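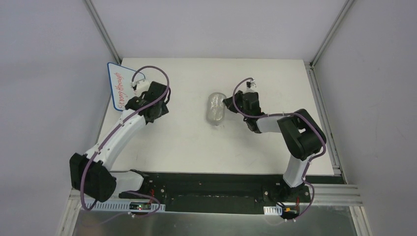 18/01/2019 - bottle task, teleop

Clear bottle on its side, right arm goes in for it. 9 demos kept this morning, rest binned. Ghassan driving, me on the pedal and notes.

- right arm lags the leader when you move quick. Go SLOW on the last bit
- jaws come in near the top of the bottle, he says mid-body is easier. Try both, label seperately
- clear plastic on white board, worried about the depth. Ask Hou lot what they did
- purple cable: check slack at both elbows before each run
- wipe board, smudges left of bottle

Target is 200 by end of next week. Left arm hardly used so far, handover demos after lunch if teh leader behaves.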